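Home Stories Essays Archive Submit About

The Ferry to Cairns

1

The ferry from Merstead to Vimdale ran twice a day in summer and once a day from January until the ice went out. My aunt had the ticket window. She sold the tickets, chalked the times on the board, and called the crossing off when the wind was bad. She had done it since before I could read.

The year I turned sixteen she let me sit at the window on Saturdays. The pay was lunch. I learned how to stamp the return half without smearing it and how to tell a man he had missed the boat.

One morning a woman came up and asked for a one-way to Cairns.

"We don't go to Cairns," I said. "We go to Vimdale."

"It used to stop there."

I asked my aunt. She came out of the back with her coffee and looked at the woman for a while.

"It was on the old schedule," my aunt said. "They took the dock out."

"I know they took the dock out," the woman said. "I'd still like the ticket."

My aunt opened the bottom drawer, under the lost gloves, and brought out a roll of green tickets I had never seen. She tore one off. The number on it was 1,143. She charged the woman the old fare and gave her change from a ten.
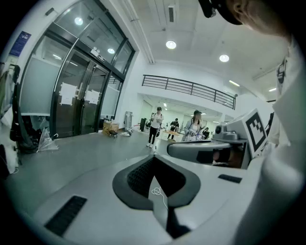

2

I rode over with her. My aunt said somebody should, and she could mind the window herself. It was cold on deck, but the woman stayed outside, so I did too.

She told me her family had lived in Cairns when there were 6 houses and a store. Her father cut stone. When the quarry closed, the company paid each household 4,000 dollars to leave, and most of them went to Merstead and bought furniture. Her father put his share in the bank and never spent it. She had found the passbook that winter in a coat.

"What are you going to do with it?" I asked.

"Pay for the coat to be cleaned," she said.

I couldn't tell if that was a joke. She had a paper bag with her and kept the top folded over.

Halfway across, the captain slowed down. I had never known him to do that in good weather. He took us in closer to the north shore than I liked, and I could see the old pilings, black and leaning, with gulls on them. Behind them was a slope with birches on it and one chimney.

The woman opened the bag. It held a sandwich. She ate half of it looking at the chimney, then wrapped up the other half and put it away.

"Was that your house?" I said.

"No," she said. "That was the neighbors'. Ours was behind it, where you can't see."

The captain waited a minute or two longer — the other passengers had started looking at their watches — and then the engine picked up again.

3

At Vimdale she got off and I stayed on. I asked if she would be on the afternoon boat and she said she had a sister there with a car.

When I got back my aunt had already closed the drawer. I told her about the pilings and the chimney and the sandwich. She wanted to know what kind of sandwich. I said egg.

"Did she give you the ticket?"

I said she hadn't. The captain never asked for it.

My aunt nodded and wrote the fare in the book. Under destination she put Cairns, and then she sent me out to change the board, as the wind was coming up and she didn't think we would run the late boat.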